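Visit report: Drollgate dry goods warehouse and packing hall, Clarkow
12/19/14
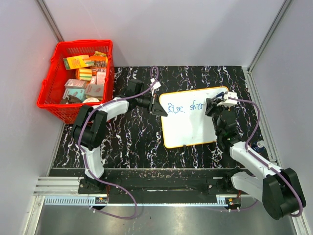
The visit was arranged to look at how Drollgate handles moisture and stock rotation in small-format packaged food. Our own store has had recurring trouble with caked soup powders and softened biscuits, and the Clarkow site carries a similar range under a similar roof.

Hilde Van Acker, the site's storage manager, met us at the gatehouse. Hairnets and overshoes are issued there. Allow extra time for the safety induction, which is a video followed by a signature.

Receiving
Pallets come in through two docks on the north side. Each has an inflatable seal and a strip curtain behind it. Incoming cartons are checked for crushed corners and damp board, then labelled with a receipt date in large print. The colour of the label changes each month. April's is green, and we were told any green label still on the floor would be pulled for inspection.

Storage
The main hall has 3000 pallet positions in fixed racking. The lowest beam is set well clear of the slab and nothing is stored against the outside walls. Relative humidity is held at 42 per cent by desiccant dryers made by Enska. The sensors are mounted at rack height, where ours are at the ceiling, and the difference between the two levels was said to be significant in winter. We did not see logged data for this and have asked for it.

The floor is sealed concrete. Some joint filler has lifted near the aisle ends and is being replaced in stages.

Packing hall
Mixed orders are picked by hand into plastic baskets and carried to the benches. Output is up to 3000 mixed packs a shift. Film is heat sealed on Vaněk machines, which are old but well kept. Jaw temperature is written on a card at each machine at the start of the shift. A sample pack is squeezed under water to check for leaks.

Noise was moderate. Lighting over the benches was better than ours.

Points to follow up
Move our humidity sensors down to rack height.
Get a price for monthly coloured labels.
Ask Hilde for the dryer service schedule and the humidity logs.
Check the clearance behind the racking on our west wall.

Parking at Clarkow is limited and the visitor bays are beside the truck lane. The canteen closes at 2.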